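Recording teleoperated demonstrations on a two-arm cell: string sorting

Last revised April 17, 2020

This page covers recording demonstrations for the string task on the Plilon two-arm cell using the Plider leader arms. It assumes you have finished the calibration page and that both follower arms home without errors. If they don't, go back and do that first.

What the operator does

The operator holds one leader arm in each hand and the followers copy the joint positions. Nothing is planned or corrected in software, so every hesitation goes into the recording. Slow, even movement is better than quick movement followed by a pause.

Before you start

1. Clear slack from the cabling on both followers. Move each arm through its full reach by hand with the motors off and watch the loops at the elbow. They must not snag on the table edge.
2. Put the two bins side by side within reach of both grippers.
3. Check free space on the recording disk. A full session is 400 episodes.
4. Open and close both leader triggers fully, twice. The software takes its range from these movements.

Recording an episode

1. Bring both leaders to the rest position and press the left pedal. Wait for the tone.
2. Move one gripper over the string and close it on a single strand. Come down vertically. An angled approach tends to push the string along the table.
3. Lift until most of the string is clear, then stop for a moment. If a second piece is coming up with it, lower and try again within the same episode – recoveries are useful data and should be kept.
4. Keep the other arm above the bins, fingers down, ready to hold back loose ends.
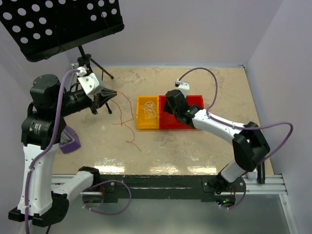 5. Carry the string across and lower it before opening the gripper. Dropping it from a height gives a different result each time, and Merja Salminen's first training run at Fernbridge picked up that habit from 42 careless episodes.
6. Return both leaders to rest and press the right pedal to save. Press and hold to discard.

Discard an episode only for a motor fault, a dropped video stream or a hand in the workspace. A failed grasp is not a reason. Mark it as failed in the episode list and carry on.

Common problems

Gripper closes late: the trigger range was not set. Repeat step 4 of the preparation.

Follower shakes when raised high: reduce the gain on the shoulder joint by one step. Joni Hakala's notes on gains are in the Niskanen folder.

String slips out of the fingers: clean the fingertips and check that they meet evenly along their length.

Change operators at the halfway point of a session and enter the new name before the next episode is recorded.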